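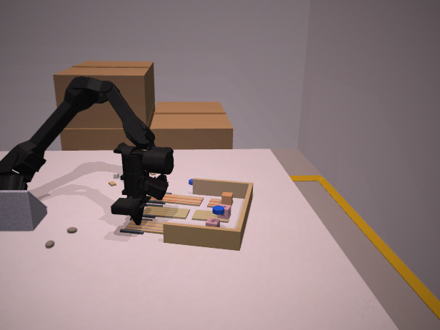
We use cookies to keep you logged in and remember your settings. Accept | Manage

Refinishing a dining table, oil or poly?

tansyroot
So I picked up a big old dining table at the Maltgate flea market last month and I've finally got the top stripped down to bare wood (maple, I'm pretty sure, the guy selling it had no idea). It took me 12 evenings and my elbows are not speaking to me. Now I can't decide what to put on it. We eat on this thing every day, there's a toddler with markers, and my husband has never used a coaster in his life. I was going to go with Gerkitetti hardwax oil since that's what the store had. Good idea? Terrible idea?

benchdog_rilthorpe
Poly. Water-based, satin, three coats. I know everybody loves the feel of oil, but a toddler with markers is all I needed to hear.

oldplanes
Have to disagree with benchdog. I've had hardwax oil on our kitchen table for seven years with two kids. Does it get marked up? Sure! But when it does I scuff the spot, rub in a dab more oil and go to bed. When poly goes bad you're stripping the whole top again, and it sounds like tansyroot has had enough of that.

benchdog_rilthorpe
If poly goes bad in seven years somebody put it on wrong. Mine went down in my first apartment and it's still fine.

tansyroot
Ha, ok, so no consensus then. What grit should I stop at? I'm at 100 right now and it still feels kind of fuzzy to me.

oldplanes
For oil I'd go to 120, then 150, and quit there. Go too fine on maple and the oil doesn't have much to grab onto. Vacuum between grits and wipe it with a barely damp rag before the last pass, that'll take care of the fuzz.

marigold_lane
Jumping in because I did this exact thing last May. PLEASE test on the underside first. I put a white-tinted oil on mine thinking it would look pale and Scandinavian and it came out pink. Like, band-aid pink. I lived with it all summer before I gave in and sanded it off.

tansyroot
Oh no. The can I was looking at is the white-tinted one!! I was hoping it would keep the wood from going yellow.

marigold_lane
It might be fine on yours, mine was red oak and that's got a lot of pink in it to begin with. But do a patch and let it dry overnight before you judge it. They sell little sample packets, I think I paid $29 for a set at Cao Paint & Hardware, which felt steep until I remembered what I spent on sandpaper the second time.

benchdog_rilthorpe
$29 for samples is robbery. Ask at the counter, they used to have open cans in the back and they'd let you dab some on a scrap.

marigold_lane
Not at the Cao near me they don't, I asked.

glue_and_clamps
Whatever you pick, do the underside too. Same number of coats or close to it. I skipped it on a wide top once and by winter it had cupped enough that peas rolled to the middle. And if you go with oil, lay your used rags out flat outside to dry, don't ball them up in the trash. They can catch fire by themselves.

oldplanes
Seconding the rags. Also check the screws holding the top to the base while it's upside down, the slots should let the wood move a little.

tansyroot
Ok! Flipping it over tomorrow with my neighbor's help. I'm going to try a patch of the white and a patch of clear next to each other, and if both look awful benchdog gets to say poly one more time.

benchdog_rilthorpe
Poly.

Last updated: 9 March 2023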